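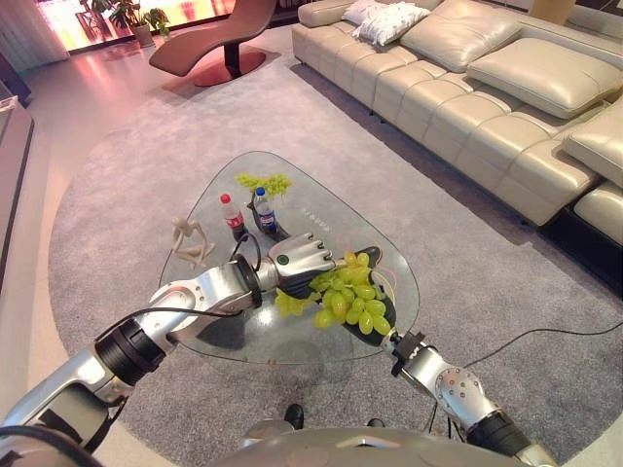

About Wasus

Wasus is a contract laboratory for household textiles. We test carpets, rugs, upholstery fabrics and curtain linings for manufacturers, importers and letting agents. Our work covers wear, colour change, dimensional stability and resistance to common stains.

The laboratory was set up by Lise Campbell, a textile chemist, to serve the carpet mills in the Skemer valley. Two of those mills have since closed. Most samples now arrive by courier from further afield, and upholstery makes up a larger share of the work than it did.

We occupy 3 rooms on the ground floor of the Bouchard building. The conditioning room is held at constant temperature and humidity, and samples rest there before any measurement is taken. The abrasion room houses 4 rub testers, each with its own service log. Staining and cleaning trials are done in the wet room, which has separate drainage.

A standard abrasion test runs to 3,000 cycles, with pile height measured at set intervals. Longer runs can be arranged — please ask before sending material, as they tie up a machine for several days. Stain trials use fruit juice, tea, coffee, cooking oil and red wine unless the client specifies otherwise.

Our reference archive, known as the Rultosov collection after the dyer who began it, holds 1,082 labelled swatches. Clients may consult it on Wednesday afternoons by appointment. Swatches are not lent out.

Reports are issued as signed documents with raw readings attached. Retained samples are kept until the following May and then discarded.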